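Kitchen Corner: new pulls, a bamboo drawer and a counter worth cooking on

If your spring clear-out has stalled somewhere around the spice jars, let me cheer you on, because I have just had the best time with one small kitchen! Our Bruson members have been asking about bamboo for months (it's light, it's warm, it goes with nearly everything), and the thing that won me over was the drawer front. Narrow slats, honey tones, and then a long dark pull with little turned rings — I could look at it all day.
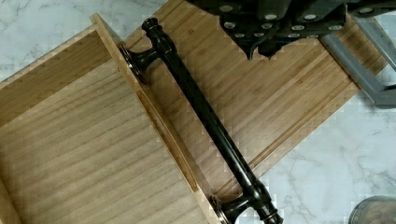 Sylvain Roussel
Home Editor, Famlow Newsletter

Oil-rubbed bronze is such a friendly finish next to pale wood. You get a bit of copper glow at the rim of each mount, and the rest stays dark and calm. If you're swapping pulls at home, measure between the screw holes before you fall in love with anything. I didn't on my first try, and I made 2 trips back to Deschamps to fix it.

The other happy match is bamboo on white marble. Gray veins, straight grain, and a cutting board with a rounded edge and a juice groove that follows the curve. It looks good just lying there, so leave it out!
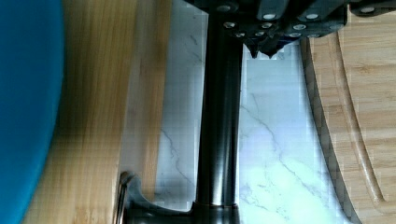 Give the board the middle of the counter

A board in the center gets used. Push the toaster oven and toaster to one side, line up the canisters along the backsplash, and keep the knife block in the far corner. I love small mosaic tile behind all this, especially in greens and teals — a teal knife block picks up the color beautifully.
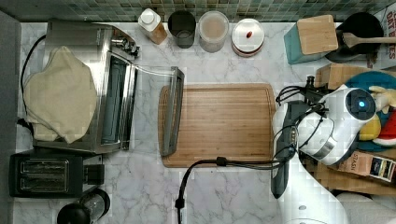
How often should I oil a bamboo board?
Once a month is plenty for most kitchens. Use food-grade mineral oil, leave it on overnight and wipe off what's left in the morning.

Send me your own drawer pull finds before the November issue. I have room for three.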